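Chapter 6
Keeping a Training Diary That's Worth Reading

I started my first training diary at school, in the back of a maths book, and for most of one winter it said things like "ran, bit cold" and "ran again". I was very proud of it! I was also getting slower, and when my coach at Bredholm Harriers asked what I'd been doing differently I handed over the maths book and we both stared at it. There wasn't a single thing in there that could help either of us.

So this chapter is about writing things down. You met the training cycle in Chapter 5, with its hard weeks and easy weeks, and you've probably drawn one up for yourself by now. A plan tells you what you meant to do. The diary tells you what you did, and in my experience the two drift apart by the second Tuesday or so (mine do, anyway, and I've been at this for years).

By the end of the chapter you should be able to set up a diary for your own sport, work out a weekly training load, and spot the early signs of overdoing it. You'll need the resting pulse you took in Chapter 2, so dig that out now.

6.1 What goes in

Keep it short or you won't keep it up. I write down the session, how long it lasted, how hard it felt out of ten, and how I slept. That's the lot on most days. If something hurts I say where, and which side, as "sore knee" is no use at all when you look back in March and can't remember which one.

Take the effort score seriously. When I ran the cross-country group at Baritz we had 24 runners doing the same hill session, and their scores went from four all the way up to nine. Same hill, same evening! If I'd only looked at the distance I'd have thought they'd all had the same workout.

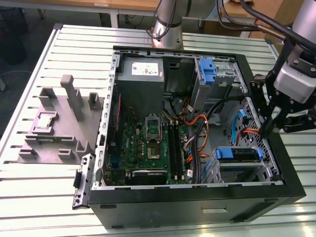
Training load is the number we get by multiplying minutes by effort, so a 40-minute run at a six gives you 240. Add up the week and you've got one figure to compare with the week before. It's handy, but I'd like you to look inside it now and then, a bit like having the side panel off a computer so that you can see the power supply and the motherboard and even a CPU socket with nothing in it. One of my own weeks came out only 232 higher than the last, which looked harmless until I saw that nearly all of the extra had come from one long Nistor Ridge run on very little sleep.

Activity 6A

Keep a diary for 2 weeks, using the four headings from section 6.1. Work out your load for each week, then swap with a partner and see if you can pick out each other's hardest day. Bring both diaries to the next lesson, as we'll be using them in section 6.2 when we look at rest days.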